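Ollon (paintball loader)

The Ollon is a paintball loader of the agitating type, made by Ravex and sold mainly to players of woodsball and to rental fields. It sits on top of the marker and delivers .68 caliber paintballs into the feed neck by means of a small motor and a soft paddle wheel. The loader was designed by Sheila Bunting, who had before worked on feed necks and ball detents for the same company. It should not be confused with the Ollon Pod, a plastic tube for carrying spare paint, which shares only the name.

Background

A paintball marker can fire only as fast as balls drop into its breech. In the simplest loaders the balls fall by gravity, and the player must shake the marker when they form a bridge over the opening. Agitating loaders stir the balls so that such bridges are broken. Force-fed loaders go further and push the balls down under spring tension. They are faster, but they are also heavier and have more parts which can be lost on a field.

Ravex already had a force-fed model, the Alva, in its catalog. Field owners who bought the Alva for rental use reported that customers left it switched on between games, and that the drive cone became sticky with broken paint. Bunting was asked to make a loader which a field employee could open without tools, rinse under a tap after removing the battery tray, and put back together in less time than a game break takes.

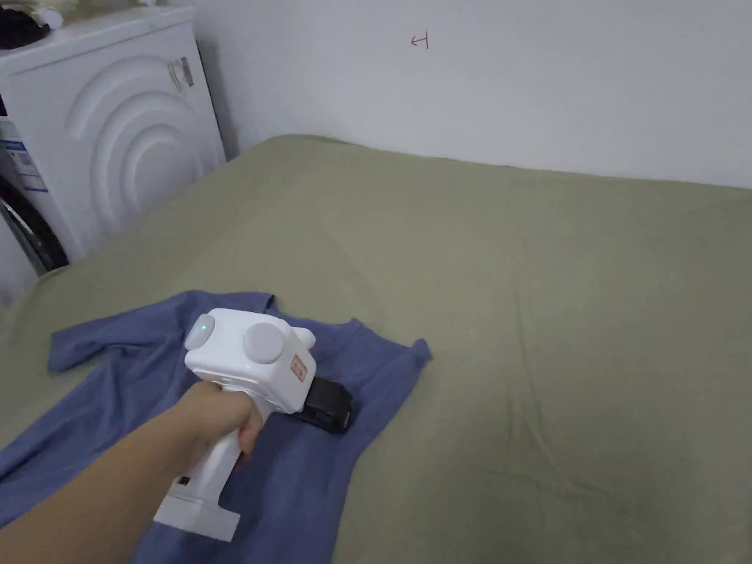
The first prototypes used the body of the Alva with a simpler drive. This did not work well, as the floor of the Alva is almost flat and a slow paddle leaves balls resting along the back wall. A new body with a steeper floor was therefore made. It is taller than the Alva by the height of one paintball, and some players have complained that it gives an opponent more to shoot at.

Design

The body consists of a left and a right shell which meet on the center line. They are held together by a sliding latch at the rear and a hook at the front. The lid is hinged on the side away from the player's face and closes with a spring. Lids are made in smoke and in clear, and the two can be exchanged because the hinge pin is only pressed in.

The paddle wheel has three arms of soft rubber. When the stack of balls in the feed neck is full, the arms bend and slip past the last ball, so the motor does not stall and brittle paint is less often broken. An optical sensor in the neck was planned in the beginning but was left out of the production model. In its place there is a switch with a weak spring which is pushed by the ball stack itself. When the stack moves down, the switch opens and the motor turns for a short moment.

Power comes from 3 AA batteries in a tray under the motor. The tray slides out to the rear and can be inserted only one way. A light beside the power button shows green when the batteries are good and red when they should be changed. If no ball moves the switch for 12 minutes, the loader turns itself off. This function was requested by the rental fields and it cannot be disabled by the player.

The feed neck has the usual outer diameter and fits most clamping feed necks without an adapter. On older markers with a plain elbow, a turn of tape is sometimes needed.

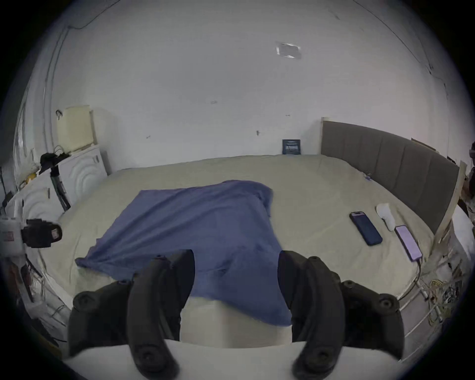

Vol. 3, No. 12

Versions

The standard Ollon is sold in black and in dark green. The rental version, called Ollon R, has thicker shells, a lid without spring and a blank field on each side where a number can be painted. Its power button is recessed, so that it is not pressed by accident when the markers lie in a rack.

A low version, Ollon S, was made for pump and pistol players. It holds 70 balls and has no motor. The paddle wheel is replaced by a fixed ramp, and the latch is the same as on the larger model. Since pump players shoot slowly and rock the marker with each stroke, agitation was considered unnecessary. The S is the lightest of the three and many of its parts, among them the lid and the hinge pin, are not compatible with the others.

A tournament version was shown as a sample but did not go on sale. It used the motor of the Alva and a stiffer wheel. Ravex gave no reason for dropping it, although dealers supposed that it came too close to the Alva in price.

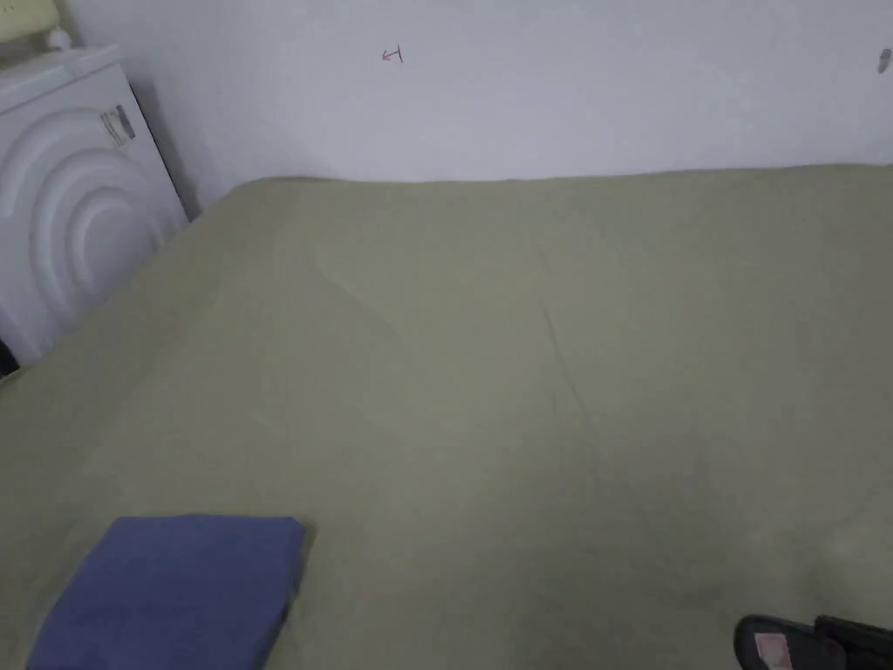 Spare parts are sold separately. The most often replaced part is the paddle wheel, which becomes hard with age and then starts to chop balls in cold weather. The hook at the front of the shell is the weakest point of the body. When it breaks, the shells can still be held with a rubber band for the rest of the day, but there is no repair for it and the left shell must be exchanged.

Use and maintenance

The loader should be filled with the marker upright and the power off. Filling it completely to the lid is not advised, as the upper balls press on the wheel and it turns with difficulty. After play the remaining paint is poured out through the lid. Paint left in the body overnight swells in humid air and may stick together.

For cleaning, the battery tray is pulled out first. The latch is then moved to the rear and the shells are opened like a book. The wheel lifts off its shaft by hand. Lukewarm water is enough for fresh paint. Alcohol and solvents must not be used on the lid, which becomes cloudy and later cracks around the hinge. The motor housing is closed against splashes but not against standing water, and it is dried with a cloth before the tray is put back.

Oil is not needed anywhere in the loader. Oil on the wheel gets onto the balls and from there into the barrel, where it has a bad effect on accuracy.
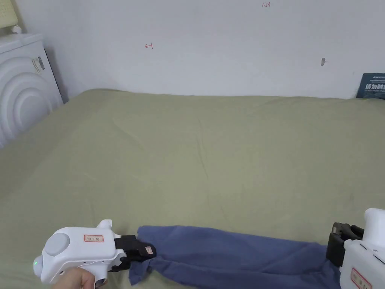
Bed with an olive-green sheet, and a hand holding a white handheld gripper.

Reception

Reviews in the paintball press were mostly favorable toward the cleaning and less so toward the speed. The reviewer of the mail-order shop Poketix found the Ollon sufficient for mechanical markers and for electronic markers in semi-automatic mode, but wrote that it skipped when the trigger was pulled very fast. He also disliked the noise of the motor, which can be heard by a player hiding nearby. Later units have a rubber ring under the motor, and they are somewhat quieter.

Rental fields took the R version more readily than private players took the standard one. It was delivered in cartons of 24, with a bag of spare wheels and latches in each carton. Used examples of the R are common at field sales in January, when many operators renew their equipment, and they are recognized by the painted numbers and the worn edges of the lid.

See also

Alva (paintball loader)
Feed neck
Ball detent
Stock class paintball

This article was last revised on 4 August 2023.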